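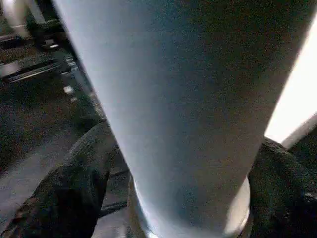 Last changed 19/04/2019. I sell nothing on this page and nobody has sent me a free bottle.

# Reusable water bottles: questions I keep getting

### Do I need to drink eight glasses of water a day?

Probably not. Most healthy adults do fine by drinking when they're thirsty and with meals. Food has water in it. So do coffee and tea, whatever your gym teacher said. Hot weather, hard work, pregnancy, kidney trouble and some medicines change things, and then you should ask a doctor instead of a bottle company.

### My bottle has hour marks on the side. Should I follow them?

If you like them, sure. They were put there by whoever printed the bottle, who knows nothing about your size, your lunch or the weather. I used one for a month and mostly learned where the bathrooms are.

### The Stirkora says it keeps drinks cold for a full day. Does it?

"Cold" is doing a lot of work in that claim. Ask what temperature they started at, how much ice they used, and whether anyone opened the lid. The box doesn't say. I wrote to them in August and got back a coupon.

A decent double-wall bottle with a vacuum between the walls will keep ice through a workday. I wouldn't pay extra for a bigger number on the label unless they show how they tested it.

### Does copper lining matter?

It can cut down a little on heat loss. Most of what you lose goes through the lid and neck anyway, so a thin lid on a fancy body is money badly spent. Look at the lid first.

### What about "alkaline" or "structured" water bottles?

No. Your stomach is acid and your blood keeps its own balance very well without help. Zonby sells a bottle with a little pouch of mineral beads in the bottom and talks about "restoring" your water. Restoring it to what? I've read the leaflet twice and still can't tell you.

If you like the taste, that's a fine reason to drink it. It's a poor reason to pay triple.

### Is steel safer than plastic?

Food-grade steel is a safe bet, and so is glass if you don't drop things. With plastic, I'd be careful about hot drinks and old scratched bottles. "BPA-free" tells you one chemical was left out. It doesn't tell you what went in instead.

### How many times do I have to use one before it's better than throwaway bottles?

You'll see 5 in one place and 1000 in another. Both may come from real studies that counted different things: energy, water, mining waste, washing up. The Standance website says 1383, to the last digit, with no source. A number that exact with nothing under it should make you trust it less.

My own rule is dull. Buy one, keep it for years, and stop there. Owning six spoils the sum.

### What size should I get?

600 ml suits most people for work or school. Bigger ones get left at home, and a full one is heavier than you'd think. Check that it fits your car's cup holder before you cut the tag off.

### How often should I wash it?

Every day, with hot water and dish soap, if you drink straight from it. Take the seal out of the lid once a week. You may not enjoy what you find under there.

### Do I need cleaning tablets?

I don't. For a bad smell, put in a spoonful of baking soda, fill it with warm water, leave it overnight with the lid off, and rinse well. The Sowa tablets did the same job for me and cost a lot more.

### Can it go in the dishwasher?

Read the bottom or the maker's page. Plenty of vacuum bottles say hand wash only. The heat can be hard on paint and seals.

### Is a lifetime warranty worth anything?

Read whose lifetime. Some mean the product's, which they get to decide. Many leave out dents, paint, lids and seals, and those are the parts that go wrong. Keep the receipt and see who pays for shipping.

### You're wrong about something. Where do I send it?

Write to Randi Wikström through the contact form. Please include a link to the test itself. A link to the store page doesn't count.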